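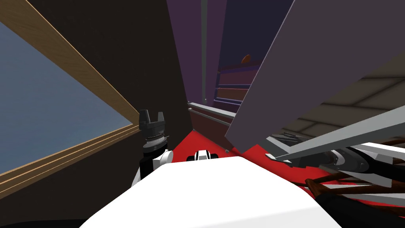

Laut Juniper Nakamura soll man den zweiten Arm erst in Betrieb nehmen, wenn der erste eine Woche lang fehlerfrei gelaufen ist, alles andere koste am Ende nur Zahnräder. Wer beide Arme schon gebaut hat, kann trotzdem beide in die Simulation laden. Am echten Gerät gilt die Reihenfolge aus diesem Abschnitt.

Gillance > Aufbauanleitung > Zweiarmaufbau > 4 Raum und Arme in der Simulation prüfen

4 Raum und Arme in der Simulation prüfen

Voraussetzungen: Beide Arme sind montiert und nummeriert, die Steuerplatine Mathur ist angeschlossen, der Werkstattrechner findet sie im Netz. Die Motoren bleiben bis Schritt 4.3 stromlos.

4.1 Raum anlegen

1. Im Simulator ein leeres Projekt öffnen und als Längeneinheit Millimeter wählen.
2. Boden und Wände eingeben. Jede Fläche bekommt eine eigene, kräftige Farbe. Bei uns ist der Boden rot, eine Wand dunkelbraun und eine violett.
3. Fenster mit Rahmen als festen Körper eintragen, nicht als Textur auf der Wand. Der Rahmen steht in den meisten Werkstätten etwas vor.
4. Möbel einsetzen: Regale, niedrige Schränke samt Griffleisten und Stühle. Stühle mit einzelnen Beinen und Sprossen modellieren. Ein einfacher Quader sperrt zu viel Raum, und der Planer findet dann keine Wege mehr.
5. Projekt unter neuem Namen speichern.

Hinweis: Kleinteile auf Regalböden können entfallen, solange kein Arm dorthin reicht.

4.2 Roboter laden

1. Die Modelldatei des Rumpfes laden und auf den Boden setzen.
2. Arm 1 und Arm 2 anhängen. Die Nummern müssen mit den Aufklebern an den Motorkabeln übereinstimmen.
3. An Arm 1 den Zweifingergreifer zuweisen, Finger auf »offen« stellen.
4. An Arm 2 den Greifer zuweisen, der tatsächlich montiert ist. Wer einen anderen Greifer verwendet, trägt dessen Masse von Hand ein. Der Vorgabewert ist 445 g.
5. Reichweite prüfen: Arm 1 mit dem Greifer nach oben dicht an die Wand beim Fenster fahren. Arm 2 bis knapp über den Boden absenken.
6. Kollisionsprüfung starten. Überschneidungen werden in der Liste rechts rot markiert.

Hinweis: Wenn sich Armglieder und Stuhlbeine in der Ansicht überdecken, ist das noch keine Kollision. Ansicht drehen und die Liste lesen. Maßgeblich ist nur die Liste.

Vorsicht: Ein Stuhl, der im Modell steht, muss auch in der Werkstatt an dieser Stelle stehen. Wird er verschoben, ist der Lauf ungültig und Schritt 6 zu wiederholen.

4.3 Übertragung auf das Gerät

1. Not-Aus-Taster drücken, dann erst das Netzteil einschalten.
2. Auf der Mathur-Platine den Testbetrieb wählen. Die Statusanzeige blinkt gelb.
3. Höchstgeschwindigkeit auf 14 Prozent stellen. Höhere Werte nimmt der Testbetrieb nicht an.
4. Not-Aus lösen und nur Arm 1 freigeben.
5. Die gespeicherte Bahn aus 4.2 abfahren. Eine Hand bleibt am Taster.
6. Arm 1 in die Ruhelage fahren, sperren und die Schritte 4 und 5 mit Arm 2 wiederholen.
7. Beide Arme gemeinsam freigeben, wenn die Einzelläufe ohne Abbruch durchgelaufen sind.

Vorsicht: Während der Läufe niemand zwischen Rumpf und Wand. Die Arme halten bei Stromausfall nicht und sinken ab.

Vorsicht: Der Greifer schließt auch im Testbetrieb mit voller Kraft. Finger und Ärmel fernhalten.

4.4 Wenn etwas nicht passt

Der Arm steht im Modell schief zum Raum: Meist ist nur die Kamera gekippt. Mit der Taste N auf Standardansicht zurücksetzen. Bleibt der Fehler, stimmt die Achszuordnung des Rumpfes nicht.

Die Prüfung meldet eine Kollision zwischen Rumpf und Arm: Nullpunkt des Schultergelenks neu setzen (Abschnitt 3.2). Vorher den Arm von Hand in die Mittellage bringen.

Abbruch mit Meldung E4: Die Platine hat keine Rückmeldung von einem Motor. Stecker am Handgelenk kontrollieren, dann das Kabel im Unterarm.

Der Simulator ruckelt: Zahl der Dreiecke je Möbelstück auf höchstens 4000 begrenzen. Bei Regalen reicht deutlich weniger.

Die Modelldateien für Rumpf und Greifer pflegt Matúš Bartoš, Fehler bitte mit gespeichertem Projekt in den Werkstattordner legen. Stand dieses Abschnitts: 26. Februar 2022. Weiter mit Abschnitt 5, Greifkraft einstellen.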